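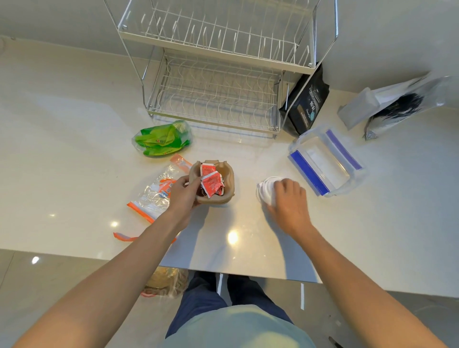 Figure 18. Counter task, operator view from the head camera. Left hand on a condiment packet in the cup carrier, right hand on the white stack.

6.2 Comparing Grippers on the Counter Task

Use this section to compare the Zastow two-finger gripper with the Jallbridge soft gripper. The human run is the reference for both. Complete the camera setup in 6.1 before you start.

1. Mount the head camera and tilt it down until the full depth of the counter and both forearms are in view.

2. Open Skinport and load profile 143. Set the recording rate to 20 frames per second.

3. Record the human run. Start with both hands off the counter. Pick one packet out of the pulp carrier, then release it.

4. Fit the Zastow gripper to the left arm. Tighten the four flange screws in a cross pattern.

5. Run the packet pick from the carrier. Approach from above and keep the fingertips clear of the well walls.

6. Run the stack hold with the right arm. Close on the rim at the lowest force setting.

7. Power down, change to the Jallbridge gripper, and repeat steps 5 and 6.

8. Export the three runs to the Pringle controller as one set.

CAUTION: Do not change a gripper with the arm powered. The fingers can close when the connector seats.

CAUTION: Pulp carriers tear under side load. Stop the run if the carrier lifts with the packet.

Note: Clear plastic and polished stone reflect ceiling lights. If depth readings drop out, lower the exposure before moving any objects.

Note: Error 2979 means the gripper ID does not match the loaded profile. Reload the profile and restart from step 4.

Section revised 3/23/21, E. Crichton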